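Camiseta de baloncesto Grarkitz: la prenda que más me pongo este verano

Llegó en julio, doblada en una bolsa finísima, y desde entonces casi no me la quito. La pedí en la web de Gundus por 27 euros, en rojo y blanco, una talla más de la habitual porque me gusta jugar con holgura. ¡Y menudo acierto! El tejido pesa muy poco, cae bien y no se pega a la espalda ni en los partidos de las cinco de la tarde, que en la pista de mi barrio son un horno.

Lo que más me ha sorprendido es lo bien que aguanta los lavados. Llevará alrededor de 90 minutos de lavadora a la semana, siempre del revés y en frío, y el rojo sigue tan vivo como el primer día – con otra camiseta que tuve, de Fiadzo, el blanco acabó rosa en 2 coladas. Las costuras de las sisas tampoco han cedido, y eso que mis compañeros agarran lo suyo.

Para guardarla no tiene misterio, aunque resbala. Yo la extiendo sobre un cojín grande, la aliso con la mano, meto los lados hacia dentro y la doblo por la mitad. Casi no se arruga, así que la plancha ni la miro.

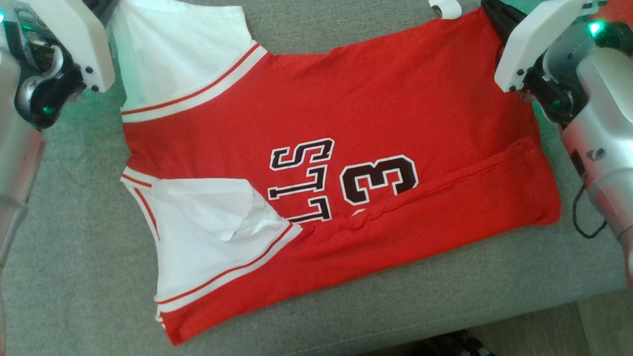

Houshang Arabzadeh comenta que la suya le ha salido igual de resistente, pero que prefiere enrollarla: doblada se le abre en cuanto mueve el cajón, y enrollada le cabe hasta en el bolsillo lateral de la mochila. Pregunta también si talla grande.

Un poco sí, Houshang. Mido 168 y la mía me queda larga, por debajo de la cadera, cosa que a mí me encanta (por dentro del pantalón no se sale ni saltando). Si la quieres ajustada, pide tu talla de siempre.

Pegas le pongo una: la etiqueta del cuello pica bastante y tuve que cortarla con mucho cuidado para no llevarme el hilo. Por lo demás, repetiría sin pensarlo, y ya le he echado el ojo a la azul.

Emanuel Sima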